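4.2 Do people reuse the cup they are given?

The claim that a deposit changes how people treat a takeaway cup is repeated so often that it is rarely checked. Most of the reports we reviewed rest on sales records from the vendor. A sales record can show that a deposit was paid. It cannot show whether the cup was refilled, taken home or dropped in a bin two streets away, and we see little reason to treat the one as proof of the other.

The Plillthorpe trial is the usual source. Over 30 days in July, up to 800 customers at the Pendach canteen paid a small deposit on each hot drink and got it back on return. The organizers reported a sharp fall in waste. They did not weigh the waste. They inferred the fall from the number of deposits refunded, and a refund was given for any cup of the right kind, including one picked up off a neighboring table. Figure 3 shows a gray cup of the general sort at issue in this section, plain and without a printed message. Whether a printed message would have made any difference is a separate question, and the trial had no arm that could answer it.
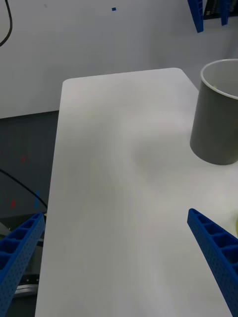 Sorcha Noonan objects that this reading is too harsh, and that a refund handed to the wrong person still takes a cup out of the trash. On her view it makes no difference who carries the cup back, so long as somebody does, and a scheme that pays strangers to tidy up after each other has done its job.

We accept part of this. If the aim is cleaner tables, the objection holds. The trial, though, was presented as evidence of a change in habit, and a habit belongs to a person. A few keen collectors could produce the same refund total as a whole canteen of reformed coffee drinkers. The two cases would call for very different policies, and the published tables do not let a reader tell them apart. When we asked Pendach for the refunds broken down by customer, we were told that these had not been kept.

There is also the matter of the comparison group. The Borkowska site, which charged no deposit, was described as similar in size and custom. It served 300 customers over the same period, sold mostly cold drinks, and closed its seating area for 7 of the days. Any of these would be enough to shift the amount of waste on its own. Taken together they leave the comparison with very little to say.
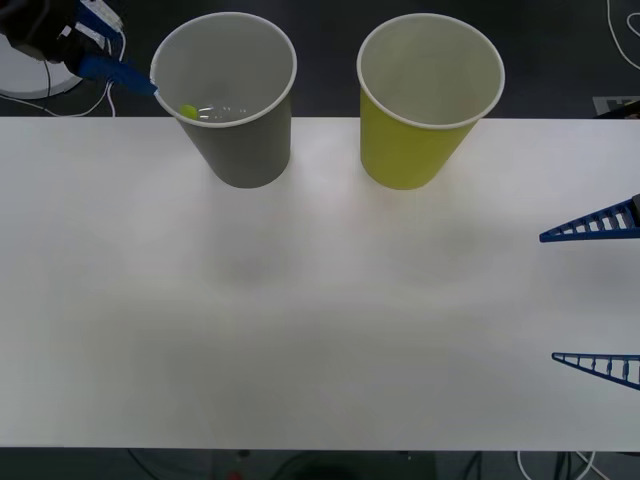

Later authors have tended to cite the headline result and leave out the conditions. The Gruller review places the Plillthorpe trial among its strongest sources, apparently on the basis of its size. Size is no cure for a poor measure. A larger number of refunds is still a number of refunds, and adding more of them tells us nothing further about what customers did with their cups.

A modest repair is possible. Each cup could carry a code linking it to the sale, so that a return by the buyer could be told apart from a return by someone else. Waste could be weighed at closing time, at both sites, for a period before the deposit begins as well as during it. Neither step is costly. Until one of them is taken, we would class the effect of deposits on reuse as unknown, and we have left the Plillthorpe figures out of the pooled estimate in Section 5.

Figure 3. A gray cup on a white tabletop.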